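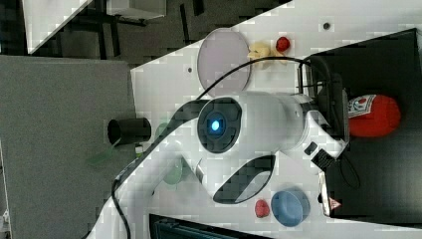
White arm over the work table, blue light on at the wrist.

June 22, 2019

Notes on the Holroyd ranch listing, for me and for Desmond Benavides when he is back.

The owner wants it on the market in August. The agent's text says 3000 acres, but the survey plan I have from Haltaslow is older and does not include the river block. I must ask which one is correct before we draw anything.

Floor plan of the main house is finished except the boat room. I measured the long wall two times and got 124 feet, then 114 feet. The second time the tape was straight, so I keep 114 -- but please someone check it on Monday.

There are 5 bedrooms in the listing. I have only four with a window, and the last one is a storage room in my opinion. Desmond wrote to Wimell about this and they did not answer yet.

Asking price: still not decided. The neighbour property, Pletitz, was sold with the cattle and the machinery, so it is hard to compare.

To do: colour for the lake on the site map (the present grey looks like a parking lot), new north arrow, print one copy at full size.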